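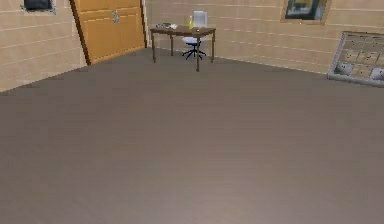 April 1, 2019

I finally finished learning my first whole polka on the accordion, and I am so happy I could play it for the mailman! It took me all of March, 24 evenings with my grandmother's old sheet music, and my left hand still wanders off during the second part (those bass buttons are tiny and you can't see them).

What helped most was slowing way down. Bożena Olszewski, my teacher, had me play the tune at 44 beats a minute until I was sick of it, then just the left hand, then just the bellows with no notes at all. Breathing practice, she calls it. I thought it was silly for two days and then the long notes stopped wobbling!

Next up is a waltz, which Tracey lent me with all her fingerings penciled in. She has small hands like mine, so they fit me perfectly. I've already peeked at the last page and there's a key change. Wish me luck!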